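Jumano Balloon Whisk, 30 cm
Item 306 – Saviren Kitchen Supply

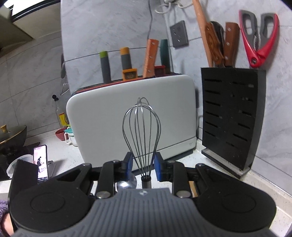

Balloon whisk with dark cylindrical handle.

The Jumano is intended for egg whites, cream and light batters in school and hospital kitchens. It is sold singly or in cartons of 16. Orders received before noon are dispatched the same day.

Wash by hand before first use. Replacement is free of charge for five years if a loop works free of the handle. Trade accounts: Jyoti Pandey, Institutional Sales.

Related items
Nishad Mixing Bowl
Plenoneck Oil Bottle
Saviren Flat Whisk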